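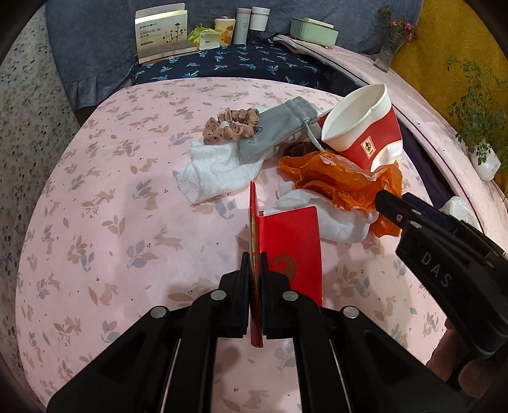 Section 4. Clearing Covered Surfaces

4.1 Purpose

Section 4 applies to any surface in a Rirberg residence unit that is fitted with a printed cotton cover from the Droltar linen set. Residents are asked to clear such surfaces before the cover is removed for laundering. Paper cups, tissues, wrappers and thin plastic bags must not enter the laundry chute.

4.2 Sorting

1. Set aside everything that is to be kept. Cloth towels, drawstring pouches and hair ties are easily gathered up with crumpled tissue and should be taken out first.

2. Shake out each towel over the surface and fold it. Do not place it in the pouch if it is damp.

3. Open all envelopes and folded packets, including red gift envelopes, and check that they are empty. Rirberg is not responsible for cash or cards discarded with waste.

4. Gather the remaining items into one heap at the side of the surface nearest the bin. Place paper cups and food buckets on top, where they will not be crushed into the cover.

Note: Drink containers must be emptied into a sink before they are added to the heap.

4.3 Disposal

5. Fit the bin with a new liner. Fold the edge of the liner over the rim and gather any excess so that the liner cannot slip inward.

6. Position the bin next to the surface. Where two tables stand close together, the gap between them may be used, provided that the bin is steady.
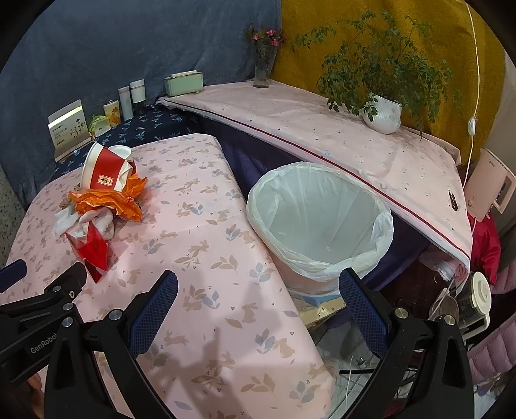 7. Transfer the larger items first, then the tissue and plastic. Do not sweep the heap over the edge with the forearm.

8. Tie the liner when it is no more than two-thirds full.

Caution: Clippers and other small metal tools can puncture the liner. Return them to their storage place before starting step 7.

4.4 Removing the Cover

9. Lift the cover by its corners and fold it inward. Any remaining crumbs should be shaken into the bin.

10. Wash at the setting given on the Droltar label. Covers are 100 percent cotton. Allow 2 hours for drying before the cover is refitted (see Section 5).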